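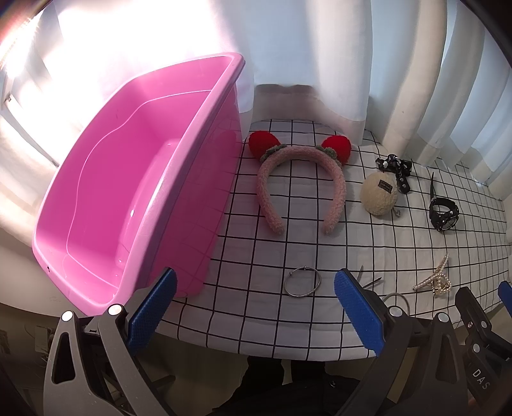

¿Cómo guardo los accesorios pequeños sin que se enreden?
Publicado en Organización del hogar

Hola a todos. Tengo un barreño grande de plástico rosa donde ha ido cayendo todo: diademas, pulseras, pinzas del pelo, lazos, hasta un pompón peludo de color beige que cuelgo del bolso. Por fin lo saqué todo a la mesa, sobre el mantel de cuadros, y ahora no sé cómo devolverlo a su sitio. Lo que más me preocupa es la diadema rosa con las dos bolas rojas (mi sobrina la adora y siempre sale aplastada) y las pulseras finas de metal, que se enganchan con cualquier cosa. No quiero gastar mucho, y el cajón libre mide 46 cm de ancho. ¿Qué haríais vosotros?
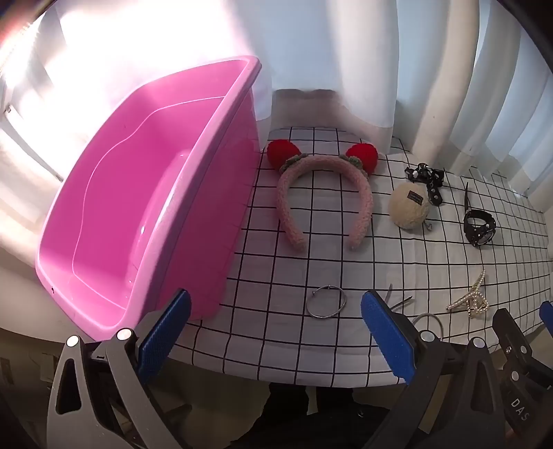 Ramesh Kushwaha
Pues mira, yo dejaría el barreño solo para lo blandito y voluminoso, con la diadema arriba del todo y nada encima, que así las bolas no se chafan. Las pulseras, cada una en una bolsita de tela, y al cajón. Yo las cosí con retales en octubre, me salieron 22 en una tarde, ¡y todavía me sobran!

Lo de las bolsitas me encanta, gracias. Me queda la duda de las pinzas, sobre todo una dorada con perlas a la que le tengo mucho cariño y que no querría ver rayada.

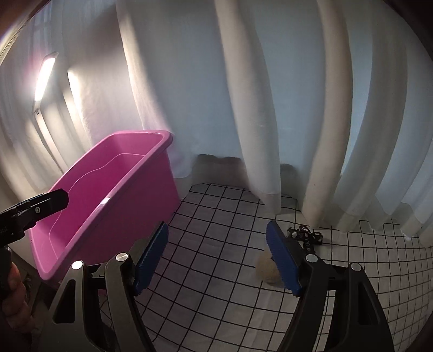 También me gustaría que mi sobrina pudiera coger lo suyo sin vaciarlo todo otra vez, así que si alguien ha probado cajitas con tapa transparente, que me cuente qué tal, por favor.

Trilok Tomar
Cajas de los chinos y listo. Mide antes el fondo del cajón, que a mí no me cerraba.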